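Proceedings > Robot Learning Tools > Section 4: Assessment of the Clenik hand-held kit

4 Assessment of the Clenik kit

4.1 Kit as supplied

The Clenik kit was supplied as a pair of hand-held parallel grippers, each with its own camera mount, a charging base and a licence for the Urkeck alignment software. We bought it at list price and had no contact with the maker beyond two support tickets, both concerning the charging base. The handle is moulded in one size. The linkage is plastic, with blue compliant pads at the tips and metal caps at the pivots. The pads are sold as consumable parts and are held on by a friction fit, so they can be changed without tools.

The assembly guide assumes a bench with a clamp. Orellana put the first gripper together on a kitchen worktop and had to remove the trigger spring twice, as step 6 of the guide shows it facing the wrong way. The second gripper took 8 minutes. Assembly time is not considered further.

4.2 Test sites and protocol

Rigid objects on a clear bench were covered in our earlier comparison with the Magbanua gripper, and both products did well there. The present tests deal with light packaging, small toys and soft items in lived-in rooms, where a grasp that looks sound in the camera view may hold only one layer of film. All home sessions took place in Sadthorpe during July. Curtains were left as the household had them, and the room lights were not changed between sessions.

An episode starts when the operator lifts the tool with the jaws open and ends when the item has been released into a bag or container. Operators were told to pick items in any order, to approach from whichever side was easiest, and to leave a failed grasp in the record. No item was placed by hand to make it easier to reach. A session was stopped when the operator asked for a rest or when the battery warning came on - in practice nearly always the former.

We recorded 2,000 episodes with the Clenik kit. Of these, 147 were rejected by the Urkeck software at the alignment stage and did not enter the grasp analysis. Ramiro Alcaraz reviewed all the rejected episodes by eye. The most common fault was loss of tracking when the camera was brought close to a plain surface, followed by fast wrist turns at the moment of release. We made no attempt to repair them, although the software offers a manual mode for this.

4.3 Handling of thin packaging

Thin plastic film is the hardest of our item classes for a parallel gripper. It reflects light, it changes shape when touched, and its outline says little about where the weight sits. The two home views in Figure 4 show the jaws before a grasp and during one. The wide opening of the Clenik linkage is useful in the first case, as the operator can keep the whole target between the pads during the approach. Its cost is the width of the outer links, which caught on nearby items when the tool was lowered into a crowded area.

Once closed, the pads held bunched film well. We saw far more trouble with flat wrappers, where the tips had to be pressed down until they began to bend. After a long session the lower edge of each pad was visibly rounded, and later grasps on flat film needed a second attempt more often. The supplier's guidance is to replace the pads when they split. We suggest replacing them well before that point.

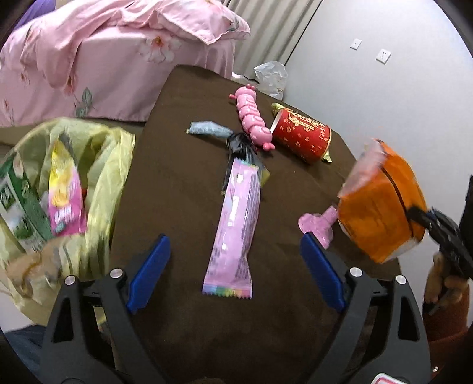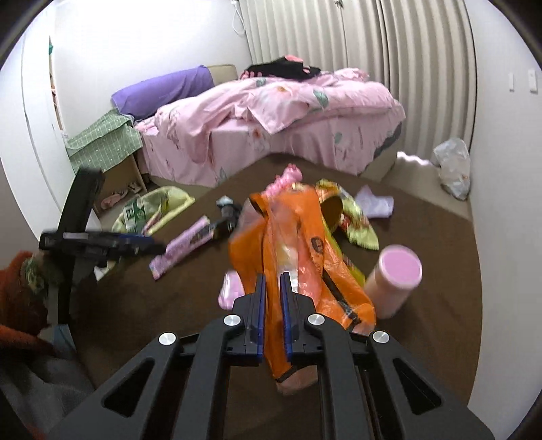 Figure 4. The kit in use in a home setting. First view: jaws open on either side of a pink wrapper, with an orange package held in a black gripper tool at the right. Second view: jaws closed on a translucent orange bag.

4.4 Camera view and occlusion

The camera sits behind the jaws and looks along them, so the pads remain in view throughout a grasp. This makes jaw width easy to recover from the picture alone, and our estimate agreed with the trigger encoder in up to 95 per cent of the frames we compared. Agreement was poorest when film of a colour close to that of the pads lay between them.

A bulky item hides the area in front of the tool once it has been lifted. Operators made up for this by looking past the gripper, which a policy trained on the recorded view cannot do. Orellana's notes from the home sessions mention the same habit several times, mostly at the point where a bag was being carried to its container. We therefore treat the carry phase separately in Section 5.

Motion blur was present in many frames taken during carries. The shutter setting is fixed in the current firmware. Lowering the room light made the blur worse, and adding a lamp behind the operator threw a shadow of the linkage across the target - neither change was kept.

4.5 Operator load

Operators rated the handle acceptable for short sessions. The trigger force is constant over the full travel, so holding a light wrapper is as tiring as holding a full container. The Magbanua gripper has a latch for this purpose. The Clenik kit has none, and the mount leaves no obvious place to add one.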